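Resealing a Honed Stone Benchtop
Last updated 01/12/2018 by Trinh Trình

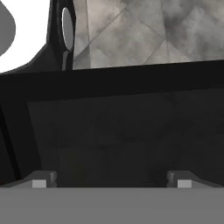 Honed stone takes up oil and acid faster than polished stone, and a benchtop sealed at installation will usually need another coat within a few years. The method below applies to marble, limestone and most granites. It does not apply to engineered stone, which should not be sealed with a penetrating product.

Test the surface first

Place a teaspoon of water on the bench near the sink and another near the cooktop. Leave both for 13 minutes and wipe dry. A dark patch under either one means the sealer has worn through at that point. If both spots stay the same colour as the surrounding stone, stop there and test again in July or whenever the bench is next cleared.

What you need

pH-neutral stone cleaner
Penetrating sealer, solvent or water based
Lint-free cloths, at least six
Painter's tape
Nitrile gloves
600 grit pad (only if etch marks are to be removed)
Plastic scraper

Preparation

Clear the bench and clean it with the neutral cleaner, diluted as per the label. Do not use vinegar, lemon or bathroom descaler. Remove dried food with the plastic scraper held nearly flat.

Oil stains have to come out before sealing, or they are locked in. Mix bicarb soda and water to the thickness of toothpaste, spread it over the stain, cover with cling wrap and leave overnight. Old cooking oil may take two or three rounds. Rinse well.

Etch marks are dull spots where acid has dissolved the surface. Sealer will not hide them. On a honed finish, light etching can be worked out with the 600 grit pad, used wet, in overlapping circles. Extend well past the mark so the edge does not show. Do not attempt this on a polished finish.

Let the stone dry for a full day. Trapped moisture leaves a haze under solvent sealers in particular. Tape off the sink rim, the cooktop and any painted splashback.

Applying the sealer

1. Open the windows and turn off pilot lights if the product is solvent based.
2. Try the sealer on an offcut or inside a cupboard return. Some grades darken the stone.
3. Wet a folded cloth and wipe on an even coat, one section at a time. Keep sections small enough to reach without leaning.
4. Keep the surface wet for the dwell time on the label. Feed any areas that go dull.
5. Buff off all residue with a clean cloth before it becomes tacky.
6. Apply a second coat after 3 hours if the stone is still absorbing.

Residue that has dried on can be softened with a little fresh sealer, then buffed straight away.

Curing

Keep water off the bench overnight and oil off it for two days. Repeat the water test once the cure is complete. Lay used solvent cloths flat outdoors to dry before binning them.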